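4. Clearing Mixed Items from a Bin

4.1 Task and motivation

Sorting a drawer or a tote of mixed goods is a chore that people do without much thought. The same job comes up in homes, in stockrooms, and at the packing benches of small shops. We chose it as the second of our three test chores because it needs no walking and no tools, only picking up one item after another and putting it somewhere else. If an arm can't do this for a full work shift without help, it is hard to argue that it is ready for the harder jobs, such as clearing a dinner table or loading a dishwasher.

The trials were run at our Bainbridge site with two planners. Vidier picks a grasp from a single depth view. Ullosik uses the same view but keeps a record of failed grasps and avoids repeating them. Both planners sent commands to the same arm, and neither was given a model of any item in advance.

4.2 Setup

Two open gray bins sit end to end, and the arm reaches over the front one from the right (Figure 3). Clamps at the sides of the rear bin hold it in place. The items were chosen to cover the surfaces that cause trouble in ordinary household picking: a matte black oval object, a sponge-like item with a dark green top, a blue block-shaped object, and several clear or shiny pieces that return poor depth readings. Items were allowed to overlap. The floor and walls of the front bin are scuffed and scratched, and we didn't repaint them -- a bin in daily use would look no better.

Figure 3. The arm working over the front bin. The black oval object and the green-topped item overlap on the left half of the floor, with clear, reflective pieces to their right.
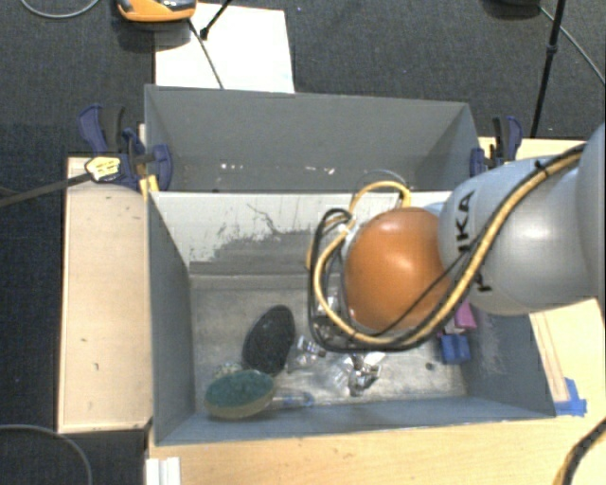

4.3 Procedure

Each planner was given 12 trials. At the start of a trial, 8 items were tipped into the front bin from a cardboard tray, and the arm was told to move them all to the rear bin. A trial ended when the front bin was clear, when the arm missed three grasps in a row, or when 6 minutes had passed. An operator could stop the arm at any time but could not touch the items. Stopped trials were counted as failures.

We also timed a person doing the same task with one hand, using kitchen tongs. This gives a fairer comparison than bare hands, although the person could still feel an item slip -- and neither planner used touch. The Sirndale trials in Section 5 follow the same rules with a different set of items.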